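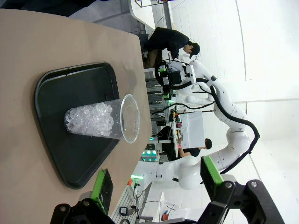
Skirkis Reusable Moving Crates

If you have ever packed up a whole office with tape and flattened boxes, you already know how long it takes before a single thing goes out the door. Our Skirkis crates arrive at your building folded open and ready to fill, lids attached, and when the move is over we come and collect them again. They stack and nest, and they roll nicely on the matching dolly, even over those awkward elevator thresholds!

Each crate holds up to 100 pounds, though we do ask you to be kind to your movers and keep the paper files to a sensible height. A label slot on both short ends takes a standard card, so the crate for the third-floor copy room really does end up in the copy room.

Rental packs
Small office: 30 crates, two dollies, $139 for two weeks
Larger moves: priced by the floor plan, please call

Zip ties and label cards come with every pack. Extra weeks are easy to add, just let us know before your pickup day.

Not sure how many you need? Ask for Consuelo Quispe at the rental desk, and have your desk count handy if you can. October fills up early, so it is worth calling a few weeks ahead.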